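Home Desktops Monitors Odds and Ends Delivery Contact

The Jitum Family Desktop (refurbished)

5 min read

I get asked for a laptop at least as often as I get asked for the time, and I sell them, and they're fine. But if you want one computer that lives in one place, that everybody in the house can use and that doesn't get sat on, I'm going to try and talk you into a desktop! The Jitum is the one I put together for exactly that. It's a refurbished tower with a fresh drive and a clean install, and it costs $662 with the monitor, keyboard and mouse included.
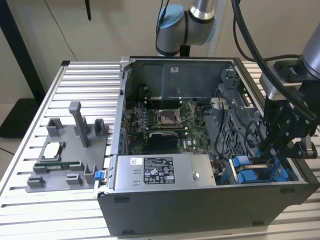
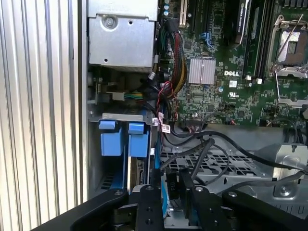 So, what do you use it for? Bills, homework, recipes, the photos off everyone's phones, video calls with grandparents, the spreadsheet for the softball team. It'll do all of that without breathing hard. It won't play the newest games with everything turned up, and I'd much prefer you hear that from me now than from a disappointed thirteen-year-old in April (I have had that phone call).

Where to put it

Put some thought into this before it arrives. In our house the computer sat in a back bedroom for years and only one person ever used it. When we moved it to the end of the dining room, suddenly everyone did. My husband complains about the cables, but he's also the one looking up carburetor diagrams on it at breakfast, so.

You want an outlet that isn't already full, a bit of breathing space behind the tower, and no radiator right next to it. Carpet is OK if you must, though I'd slide a board underneath to keep the fluff out. The monitor cable is the short one. If your desk is one of those giant old office ones and the tower is going at the far end on the floor, mention it when you order and I'll swap in a longer cable, no charge.

Setting it up

I make a login for each person before it leaves the shop, so send me the names as you'd like them to appear. Kids' accounts can have time limits, and I'll write the parent password on a card in the box. Please move that card somewhere sensible. Taped to the monitor isn't sensible.

If you've got an old computer with stuff on it, bring it in and I'll copy everything across. Last month I moved more than 3,000 pictures for one family, about half of them of the same beagle, and I enjoyed every one. Copying is included in the price. Sorting is on you!

What's in the box

Tower, monitor, wired keyboard, wired mouse, power cords, monitor cable, password card. There are 4 USB ports on the front, which sounds like plenty until somebody plugs in a desk fan. Wi-Fi is built in. Speakers aren't included, but the monitor has its own and they're good enough for calls. For music you'll want something better, and I keep a basket of used pairs by the register that go cheap.

The keyboard is the Stodance one I use myself. It's a little clacky. If the computer is going anywhere near somebody sleeping, ask me for the quieter one, same price.

Warranty and returns

You get 12 months on everything. If it misbehaves, call me first and don't go poking around in the settings. A good half of the calls I get are a loose plug, and we can sort that out on the phone in a couple of minutes. If it's a real fault I'll fix it or swap it. Changed your mind? Bring it back inside two weeks with all the bits and I'll refund you.

I deliver in Hundby and out as far as Stevens for free. Past that it's a small fee and we'd need to pick a morning. I'll carry it in and plug it together too, if you clear me a path.

– Floarea Sandu

Comments

Inmaculada Benítez, 30 March 2021
We put ours in the kitchen nook and I love it. Copying the old files saved me a whole weekend. Do you have a white keyboard? The black one shows all the flour.

Karabo Mathebula
Does the monitor tilt? I'm tall and my last one had me hunched over like a shrimp.

Floarea Sandu
Karabo, it tilts but it doesn't go up and down. I have a couple of stands that would help, come by and try them. Inmaculada, one white one left, I've put your name on it!

Deirdre Mac Suibhne
Mine is for my dad, who has never used anything but a tablet. Could you make the text bigger before you send it?

Floarea Sandu
Sure can. Put it in the order note and tell me if he wants the mouse pointer bigger as well.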